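FOR RELEASE IN JUNE

Plevivine shared workshop presents Briven, a two-arm robot built by its members in the evenings

CAMPBELL – The members of the Plevivine shared workshop are pleased to inform the press and the neighborhood that their robot project, Briven, now works with both arms at the same table. The first open evening with the robot takes place in June, in the workshop rooms in the Lindberg building. Entrance is free.
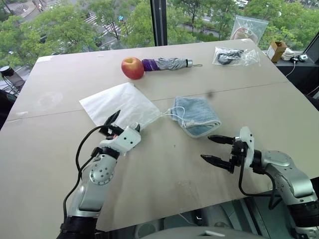 Briven at the window table, with the apple, the umbrella and the blue towel. 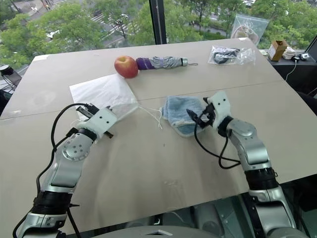

Page last changed: June, 4:40 p.m. (opening hours corrected)

Briven is a robot with two arms, and each arm has a gripper with black fingers. It is made to handle the things that lie around in any home. For the present tests the members use a towel, a small folding umbrella, an apple, and a cable in a clear plastic bag. All these things came from the members' own kitchens and coat hooks, and the umbrella must go back to its owner when it rains.

The project began when the workshop received two used arms from a company that was closing its training room. One of them did not move at all. The members opened it on the workbench, found a broken connector in the second joint and replaced it with a part which cost less than a lunch. The other arm moved, but it made a noise at every turn and had to be cleaned and greased again. After this it was clear that the workshop had a pair, and that a pair should do something together.

"I wanted to build a machine that can help me fold the laundry, and I was told by everybody that laundry is the worst thing to start with," says Liette Cloutier, who leads the project. "They were right. A towel has a different shape each time you put it down. But I have a lot of towels, so I could practice a lot."

How the build was done

The work was divided over the long evenings. One group took care of the mechanical side: the base, the mounting of the arms and the brackets behind the grippers. Another group made the wiring. The wiring was more difficult than expected. In the first version the cables were tied very close to the arms, and when an arm turned far to the side, a plug was pulled out. Now the cables hang in wider loops. It looks less tidy, but since this change no plug has come loose.

The software is written by members who mostly have other jobs during the day, among them a bookkeeper and a nurse. It is kept simple. A person first guides the arms by hand through a movement, the computer records it, and the robot then tries the movement again on its own. When a try fails, the person corrects it and the new version is stored. For the towel alone the group has recorded 1,000 tries. The next goal is 1,000 tries with objects that have a string or a strap, like the loop on the end of the umbrella. Thin strings are hard for the grippers, and the group does not have a good solution yet.

The table also has its story. It was put together from two panels, and the line where they meet was at first a small step. Towels caught on it, and an apple once stopped there and then went the other way. The members sanded the edge for one whole evening. The line can still be seen, but the fingers slide over it without a problem.

What Briven can do today

The group wishes to be careful with promises. At the moment Briven can:

pick up the apple and put it down in another place
hold a towel with one gripper while the other one takes a corner
move a bag with a cable to the side of the table

In the last test evening the towel movement went well in 70 percent of the tries. The light plays a role. The table stands next to a big window that looks over the trees and the street, and in the late afternoon the sun makes strong shadows on the beige surface. The group has discussed curtains. For now they work later.

The robot moves slowly, and this is by choice. A person always stays next to the stop button when the arms are switched on, and the speed is limited in the control box as well as in the software. Children are welcome at the open evening, with an adult, behind the tape on the floor.

Costs and support

Besides the used arms, the project has spent 1,000 dollars, paid from membership fees and from the sale of repaired lamps at the spring market. The largest part went to the grippers and to a computer that is strong enough for the cameras. The members publish the full list of parts, together with the drawings of the brackets and the wiring plan, so that other workshops can build the same or improve it. A paper copy is kept in the folder by the door.

"Please do not copy our first base plate," Ms. Cloutier adds. "It is in the drawings because we want to be complete. Use the second one – it is heavier, and the arms do not shake."

Plevivine is looking for two kinds of help. The first is people who like to sew, because the group wants to try soft covers for the gripper fingers and the present samples are made by people who cannot sew. The second is household objects which are boring and a little difficult: gloves, tea bags, shoelaces, a purse with a zipper. Objects should be clean and should not be valuable. They can be left in the box at the entrance during opening hours.

About the open evening

The doors open at 6 p.m. and the robot is shown from 6:30 p.m. until 9 p.m., with a break so that the motors can cool down. Visitors may guide an arm by hand, if they wish, and see their own movement repeated. The members will explain the build at the workbench, where the old connector and the first base plate can also be seen. Please use the side entrance of the Lindberg building and take the elevator, as the front door is locked after 5 p.m.

About Plevivine

Plevivine is a shared workshop in Campbell for people who build and repair things in their free time. It has a wood room, a metal room, a place for electronics and a kitchen table. New members are received in every month of the year, and no previous knowledge is asked. The workshop is open on weekday evenings from 5:30 p.m.

Press contact

Liette Cloutier, project Briven, Plevivine shared workshop, Lindberg building, Campbell. Journalists who want to see the robot in work before the open evening are asked to write a short message in advance – the arms need some time to be started.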